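Returning to group fitness after a long break: which class first, and what do I bring?

Posted by Ermira Softić, 2020-07-02

Hello everyone, I hope this is the right board for it. I haven't done any kind of class for years (I used to love step, back when everyone owned a step) and my neighbour has talked me into signing up at the Goswood hall once the new term gets going in September. They've got a low-impact dance class, a barre class and something called Trarnness, which as far as I can make out from the flyer is half balance work and half strength with light weights. I can only afford one to begin with, so I'd like to choose sensibly!

My trouble is my left knee, which grumbles on stairs, and also that I have no rhythm left whatsoever. I've been trying to get myself ready at home in the meantime. Most evenings I clear a bit of space in the back room and do my calf raises holding on to the table, and I've started putting my bits and pieces together in one spot so I don't have an excuse.

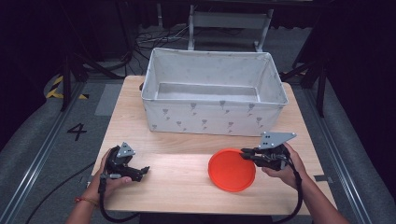 The box with the little trees on it, still waiting for its bands and socks.

I've been walking too, and my phone tells me I did 3764 steps yesterday, which I know isn't much but it was 611 the day I started, so I'm rather pleased with that. Would you start with the dance or the barre? And do I need special shoes? The Bukuline ones with the grippy soles look lovely but they aren't cheap, and I'd hate to buy them and then find everybody's in bare feet.

Mairéad Dolan

Welcome back, Ermira, and good on you for getting out walking! I'd go for the barre if it were me, although I'd ring the instructor first and tell her about the knee, and if it's been grumbling for a long while I'd have a physio look at it before you pay for a whole term. A good instructor will give you a smaller bend in the pliés and let you keep your heels down, and you've got something to hold on to the entire time, which does wonders for the nerves. Dance is terrific fun but there's a fair bit of twisting, and when you're still learning the steps you tend to turn your body and leave your foot behind. My knees never cared for that.

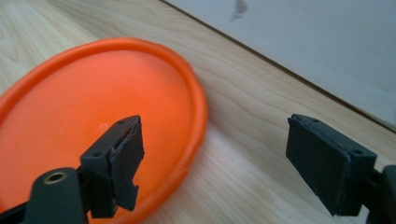

Balance is the thing I'd practise between now and then, whichever class you pick. Stand on one leg at the kitchen bench while the kettle boils, then swap, and when that's easy try it while turning your head slowly from side to side. Once you're steady you can bring something light into it. An orange flying disc like the one on the table is a good size for passing from hand to hand around your waist, and it won't hurt your toes if you drop it. Start with both feet down, then go up on your toes if the knee's happy. Stop if it's sore, please, don't push through like I did.

As for shoes, our barre class is all grip socks, and mine came from the supermarket. I'd leave the fancy ones until you know you like it. Do take a water bottle and a light jumper for the stretching at the end, as those halls get chilly.
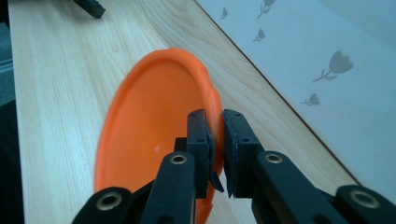
Huỳnh

Dance! Much more fun, and you'll laugh more. Stand at the back, march on the spot when you lose the steps, and skip the jumps and the spins. Proper runners are no good for it, they stick to the floor. I get to 1000 steps before the first drink break, so it'll help your numbers as well. Ask if they do a casual rate, ours lets you try one before paying for the term.

Ermira Softić

Thank you both so much, what a help. I tried the one-leg business with the kettle this morning and got to 50 on the right side and not nearly so far on the left, so I can see what I'll be working on! I'll ring and ask about the knee and the casual rate, and if they let me I might try one of each before I decide.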